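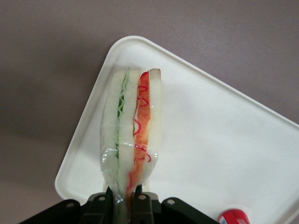 A wrapped sandwich held over a white tray.

Unit 7: Moving Records Out of an Older Database
Course notes prepared by Helju Org and Musyoka Barasa

Reading before class: the Ondieki membership file, tables A to D. Students should bring a printed copy.

7.1 Taking stock
Before any data is moved, list every table, every field and the type of each field. Older systems often store dates as plain text, and two offices may have entered them in different orders. The Ondieki file has 600 member records and 13 fields -- four of which have no label.

7.2 Cleaning
Work on a copy. Remove duplicate rows only after comparing the member number, the surname and the postal code. Where a value is in doubt, flag it and leave it as found. Spelling of place names should be made uniform at this stage (Centre, not Center).

7.3 Keys and links
Each table requires one field that identifies a row and is never reused. Payments are linked to members through this field. Names are unsuitable as keys.

7.4 Test load
Load one table, compare the row count with the source, then run the three sample reports. Record any differences in the log sheet.

Exercise 7 is to be submitted to Marcus Ostrowski by March 9, 2019.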